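Tabletop finishes, Plomton room

We were told the new pale tabletop would make sorting small goods easier. I have my doubts. Dostport charges 60 extra for the matte finish, and a plain sheet of paper used to do the same job.

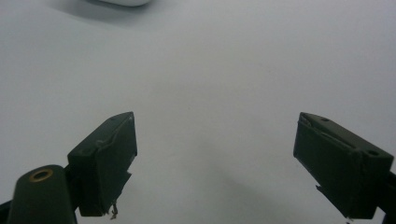
The sales page says matte tops "calm the eye." Maybe. Shadows still fall on them, soft ones, and I have yet to meet anyone who sorts buttons faster on gray-white than on the old brown top in room 30.

The smooth surface is pleasant enough. Ask me again in December, when it has had a winter of coffee cups.
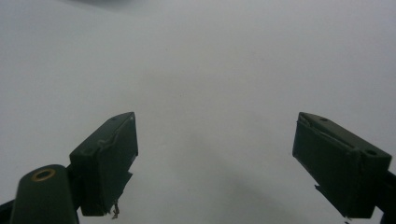
Chukwu Housewares, Surfaces and Fittings Team

Plain from one side to the other, no pattern. Bumavia sells a speckled one that I'd expect to hide crumbs better.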